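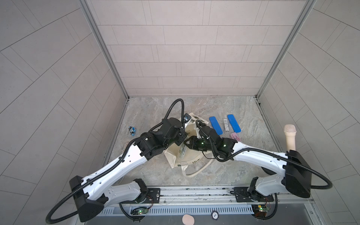 A gripper is the part of a robot that does the job of a hand. It is fixed to the end of the arm, and most grippers have far fewer fingers than you do. The one in this test has two. They slide together to hold a thing and slide apart to let it go. Packing a cloth bag is a hard job for a gripper of this kind, as cloth folds and sags when it is touched. Two arms can work over the same bag, one on each side, but they must be kept from bumping into each other.

How do you compare two grippers?

Engineers use a fair test. You may have done one in science lessons. Only one thing is changed and everything else stays the same. In the Nollik test, the thing that changed was the set of fingers. The arms, the table and the objects did not change.

Two sets of fingers were tried. The Sekano fingers are stiff. They do not bend when they close. The Cukis fingers have a softer layer on the inside, which squashes a little against whatever is being held. Each set had 30 tries at each object. A try counted as a pass if the object was lifted, held still for 5 seconds and put down without being dropped.

What does the camera do?

A robot arm needs to know where its fingers are. A camera placed to one side shows the whole table, but the arm can get in the way and hide the object. A second, smaller camera can be fixed near the wrist. It moves with the gripper, so it looks along the fingers at whatever is between them.

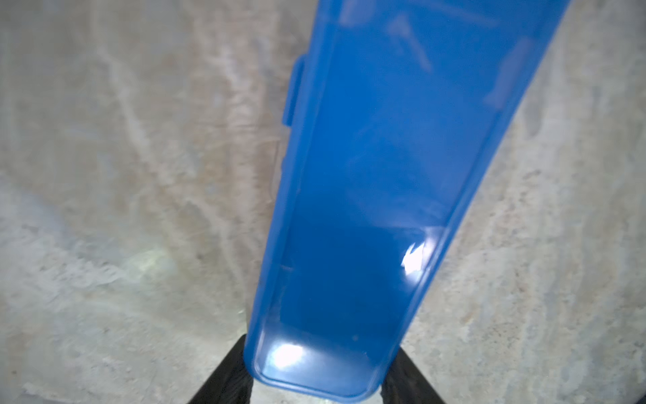
Photo: Padilla Robot Workshop

Shiny plastic is awkward for a wrist camera. Light bounces off a glossy blue box and makes white patches of glare. The controller – the computer that tells the arm how to move – may mistake a bright patch for an edge. See-through plastic adds to the trouble, as some of what lies inside or behind it can show as well.

What were the results?

With a smooth plastic box, the stiff fingers failed 13 times out of 30. The soft fingers failed 5 times. With a cloth bag the stiff fingers did better, because their thin tips could pinch a single fold.

Neither set was best at everything. The Nollik team now chooses fingers to suit the object, and keeps a list of 127 objects with the better set written beside each one.

Words to know

Gripper: the part of a robot that holds things.
Controller: the computer that tells the arm how to move.
Glare: a bright patch where light bounces off a shiny surface.
Fair test: a test in which only one thing is changed.

Page last checked June 2026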